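Setting up your Jadetia home blood pressure monitor

Section 2: Taking your first readings

Welcome back! If you've put in the batteries and set the clock (see Section 1), you're ready for the part that matters most to your care team. Please read all the steps once before you start, and take your time with them.

1. Sit in a chair with a back, feet flat on the floor, and rest for 10 minutes. No coffee or exercise beforehand, please, and do use the bathroom first if you need to.

2. Slide the cuff onto your bare upper arm, with the tube running down toward your palm. You should be able to slip 2 fingers under the edge.

3. Rest your arm on a table so the cuff sits level with your heart, then press Start. Stay quiet and still until the numbers stop moving (we know it's tempting to chat!).

4. Wait a minute, then repeat. The monitor stores both readings and sends them to the clinic overnight.

CAUTION: Stop and take the cuff off if your arm hurts or goes numb. Do not use the cuff on an arm with an IV line or a dialysis shunt.
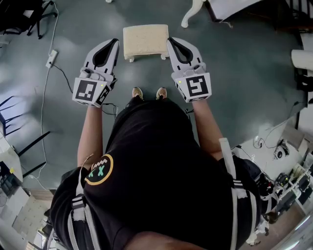 Hiladbridge Clinic, Illville | Remote Monitoring Team

Note: If the screen shows E4, the cuff is probably too loose or you moved a little. Wrap it again and go back to step 3.

Readings can take up to 24 hours to show in your patient portal, so please don't worry if yours is missing at first. The monitor does not call for help. If you have chest pain, trouble breathing or sudden weakness, call 911.

For a larger cuff, leave a message for Milan Wouters at the front desk and we'll mail one out to you.

Continue to Section 3: Changing the batteries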